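November, early, coffee already cold

Day 12 of the Sollton sleep plan and I am up before the alarm again, so let me put down what I think of it while I'm still cross.

The plan came with the mattress topper. I bought the topper at Vanags in the fall sale after lying on it in the store for maybe two minutes with my shoes hanging off the end, which is no way to choose anything you will spend a third of your life on. The salesman talked about pressure zones. I asked how many pressure zones the cheaper one had and he said it didn't have zones, it had support. I wrote that down in the car so I wouldn't forget it.

Anyway. The plan is a booklet and an app. The booklet says to go to bed at the same time each night, to keep the room cool, to stop drinking coffee after lunch, and to put the phone in another room. My grandmother could have told me all of it, apart from the phone, and she would have had views on the phone. The app says the same things but wants the phone on the nightstand so it can listen to me breathe. I wrote to Sollton about this and got back a very friendly message thanking me for being part of the journey.

The app gives a score every morning. Last night I slept badly, woke up over a dream about missing a ferry, lay there listening to the pipes, and got up with a stiff neck. Score: 84. The night before that I slept like a stone and woke up happy. Score: 61, with a note about "restlessness." I have started guessing the number before I look. I'm usually wrong, and I notice that when the number is low I feel tired by ten o'clock even if I felt fine at breakfast. That bothers me more than the bad guesses do. I'd rather be tired on my own account.

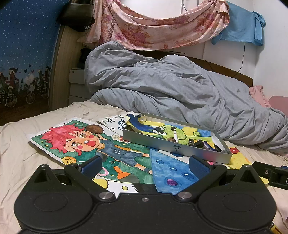
I did try to be fair about it. I kept my own record next to theirs for the first 5 nights, just a word or two on the back of an envelope: good, bad, hot, legs. Then I compared. Their good nights and my good nights matched once. I suppose a person could say I'm a poor judge of my own sleep, seeing as I'm not awake for it, and the booklet does more or less say that on the page about "perception gaps." Very convenient page. Whatever I report, they've got it covered.

And then the tea. Rakik makes it, and there was a coupon in the box. "Night Blend," over 30 dollars a tin if you pay full price, which I did not. It smells like a hay barn and tastes like the water you'd rinse a hay barn with. I drank it every night for a week. What it did, without fail, was get me up at three to use the bathroom, and I don't see how that helps with restlessness. The tin says to allow a full month for the benefits. Everything says that. The topper says a month too, and by the time the month is up the return window has closed. I checked the receipt for that. Fourteen days, and the plan runs thirty.

I will say the topper itself isn't bad. My hip hurts less on that side. Or it's the hip getting better by itself, which the doctor said it would do around now, before I'd spent a cent. I can't tell those two apart and I don't believe Sollton can either.

The cool room is the one thing I'd keep. I turned the heat down and got the heavy blanket out of the hall closet, the old Bemik one with the satin edge coming loose, and I liked that very much. Heavy on top, cold nose. It cost nothing. I need to sew the edge back on before I catch a toe in it again.

Things to do today: call the pharmacy, find the receipt envelope again (I had it an hour ago), wash the sheets, buy light bulbs for the stairs. Also look up how you cancel the app, because the free part ends soon and I can't find the button. I found the button for upgrading right away. There are three of those.

I don't know. Maybe I'm the wrong customer. I was a bad sleeper at nine years old and I was a bad sleeper in college, and in between I've had whole good years that came and went without any help from a booklet. When I think about what was different in the good years, I come up with a dog, a job I walked to, and a bedroom that faced the back. None of those come in a box from Vanags.

Going to drink this cold coffee now. Tonight the phone goes in the kitchen, and the app can listen to the refrigerator and give it a score.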